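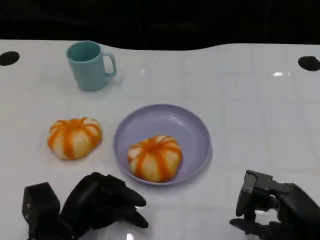 Bench 2, mug, plate and two peeled mandarins before the start.

Thu 24 October

Continued the peeled fruit series for the Drisbridge tableware set. Wanted to see how much juice and pith ends up on the white top compared with the plastic, and how well each one wipes down afterward.

Pieces used: teal mug, lavender plate, mandarins from the Nikar bag. Weighed the fruit before peeling. Bag total came to 700 g, minus one that was soft on the bottom and went in the bin. Peeled by hand, no knife. Left the pith on, same as in April, so the two sets can be compared.

Left one mandarin sitting straight on the tabletop for 39 minutes, lamp on. Slight tacky ring underneath when I lifted it. Came off with a damp cloth, second pass dry. No color left behind that I could see, checked from the side against the glare.

Plate: the juice ran to the inside of the rim and stayed there. Easy to rinse. The rim is high enough that a segment pushed with a finger stops against it. Prefer this one to the flat Cleltedus plate, which let everything slide off.

Mug: poured water in to the 19 mm line and tipped it by the handle. Handle is fine with two fingers, tight with three. I have big hands, so someone else should try it before we write that down. Dropped one segment in and fished it out again, no stain.

The gray lines on the top are handy for putting things back in the same spot. I have been setting the plate by them and writing the square on the sheet. Please keep doing that.

To do:
- order more mandarins, smaller ones if Nikar has them
- repeat with the fruit on the plate for the same time
- find the lid for the Hartono scale
- new cloths, the blue ones shed

Wiped down with plain water at the end. Peel in the compost bucket, bucket needs emptying.

This site uses cookies to remember your settings. Accept | Decline

Drisbridge Workshop Notebook | Contact | Back to top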